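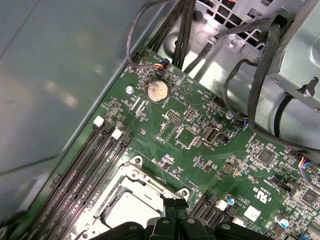
Coin-cell battery and memory slots on a computer motherboard.

Brallisell Shoreline Recovery Program
Progress report to the Zemasance Fund, period ending April

1. Cleanup of the north beach

Removal of stranded fuel oil from the north beach is complete as far as the Gamgate outfall. Crews worked the upper tide line by hand and left the lower beach to the contractor, Ó Riain, whose equipment was available only at low water. In total, 249 bags of oiled sand and seaweed were sent for licensed disposal. The stretch south of the outfall remains closed to swimmers and surfers – the county has not yet accepted our second set of water samples and has asked for a third.

Work on the rocks below the parking lot was stopped for nesting birds. It will resume when the county wildlife officer gives written approval.

2. Monitoring

Eight sampling stations are in place between the harbor wall and the creek mouth. Station 5 was lost in a storm and replaced slightly farther inland, so its readings should not be compared with those from earlier in the grant period. 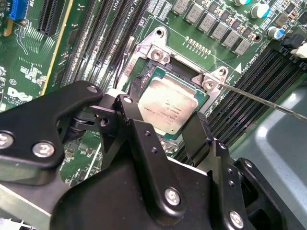
Results from the remaining stations show a steady fall in surface oil. Sediment results are less even, and the two stations nearest the creek are still above the level set in the grant agreement. We ask the Fund to note that the creek also carries street runoff from Gamgate, and that our present tests do not separate the two sources.

3. Support for fishing crews

Payments of $700 each were made to crews who lost gear during the closure. Two applications are on hold while receipts are checked. A further $1,000 was spent on replacement crab pots for the shared dock.
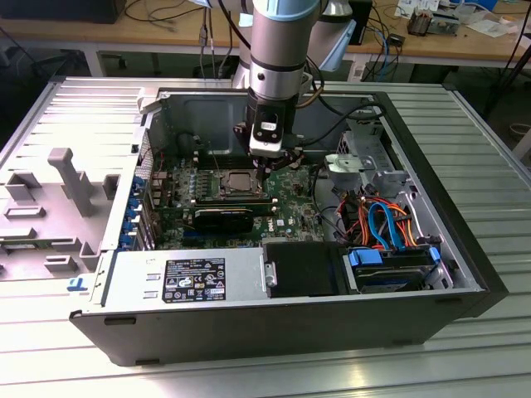

4. Next period

The third set of water samples will be submitted to the county as soon as the laboratory releases its results. We request permission to move unspent travel money into sediment testing at the creek stations.

Submitted by Gráinne Ó Ceallaigh, Program Manager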